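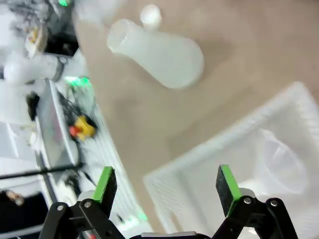
A bottle, a basket and a set of green-edged gripper pads on the test table at Purnach.

Purnach puts robot arms on the sorting line, and the crew gets new hours

Last updated Thursday, 4:10 p.m.

If you've ever bought something in a bulk store and handed back the container afterward, there's a decent chance it ended up at Purnach. They're the reuse shop out past the rail yard, in the old Nedeljković warehouse, and they take in plasticware from stores and school kitchens all over the county, sort it, wash it and send it back out. I've been writing about them on and off since they opened (I used to live two streets over and my kitchen window faced the loading dock, so I was sort of writing about them whether I wanted to or not). This week they told their staff that part of the sorting is going to robot arms starting in April, and I went over to hear what that means for the people who do it now.

Short version: no layoffs, a different schedule, and a fair amount of grumbling about chairs. I'll get to the chairs.

The project is called Pliro, and it's been going on in a side room for months. Arms with two-fingered grippers practice picking up the kinds of things that come off the trucks and putting them into baskets. That's the job, pretty much. It sounds like nothing until you've stood at the line for a shift, which I did once for a story, and my wrists let me know all weekend. Purnach handles 3000 pieces on a normal day, and every one of them gets picked up by hand at least twice before it goes anywhere near hot water.

Starting in April, the plan is for the arms to take the first pick, 2000 pieces a day, and leave the rest to people. The rest means anything cracked or greasy, anything with a label somebody glued on with what must be boat adhesive, and anything nested inside something else. Five people work the line now and all five are staying on. Two of them move to inspection, one goes to the wash side, and the other two become what the company is calling cell minders. They'll look after the arms, clear jams, swap baskets and decide when to stop everything.

Troels Eyvindsson is one of those two. He's been on the line longer than anyone and he was the person I most wanted to talk to, partly for the news and partly because he always has coffee. I asked if he was happy about it.

"Ask me in the summer," he said. "My hands are happy. I don't know about the rest of me yet."

What bugs him is the pace. On the line you can talk. You stand across from somebody and your hands do the work and you get through the whole divorce, the whole car repair, all of it. A minder sits at the end of a cell and watches, and the other minder is on the other side of the room. He told management he'd take the job if they moved the two cells closer together, and they've said yes to that, at least on paper. The chairs are still being argued over! The ones that came with the new stations have no arms and don't go up high enough to see over the baskets, and three people brought that up with me separately before I'd even taken my jacket off.
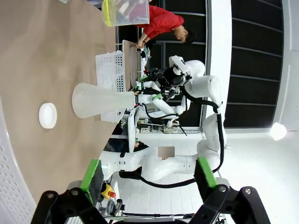

Training is the part I was most curious about, and it's going to be a bigger chunk of everybody's week than I expected. Each of the two minders gets 100 paid hours before April, spread out so the line doesn't run short. A lot of it is just learning where to hold things. Take a funnel: the arm can have it by the narrow spout end, with that big wide mouth hanging out the other way, and it's the minder who has to say whether that's a good grip for dropping it in a basket or whether it should go for the rim. Troels has opinions on this. He picks up funnels by the rim and has for years, and he's been told his opinions are going in the notes, which pleased him more than he let on.

There's also a whole session on stopping. When to hit the button, who gets called, what you write down afterward. I asked if anybody gets in trouble for stopping a cell too often and the answer from the office was no, and that they'd put it in writing. I've asked to see that when it exists.

Now, the hours. The line currently runs one long day shift, with an early start that everybody hates and an early finish that everybody loves. Under the new schedule the cells start at 7 a.m. and the inspection people don't come in until 9, when there's something for them to inspect. That's great if you've got kids to drop off and lousy if you've got kids to pick up. One woman who's moving to inspection told me she'd already swapped her Thursday with somebody on the wash side and the schedule isn't even official. Pay stays the same for inspection and wash. The minders get a bump, but the company wouldn't tell me how much and Troels wouldn't either (I tried twice, and the second time he just refilled my cup).

A few people asked me why bother, if it's the same five workers. The office says the intake is growing and they can't fill the openings they've already got. They've been trying to hire a sixth sorter since last fall. I believe that part, because the sign has been taped to the front door so long it's faded to pink.

What's still open is what happens if the arms end up handling the greasy stuff too. Management says there's no plan for that. The staff would like a promise that lasts longer than one season, and there's a meeting on it after the first month of running. I'm going, and I'll post what I hear.

If you work at Purnach and have thoughts on any of this, chairs included, my inbox is open and I don't use names without asking.

Related

Nedeljković warehouse gets its new roof at last
Bivo bus route adds an early stop at the rail yard
School kitchens switch to returnable tubs
I worked a shift on the Purnach line and my wrists hurt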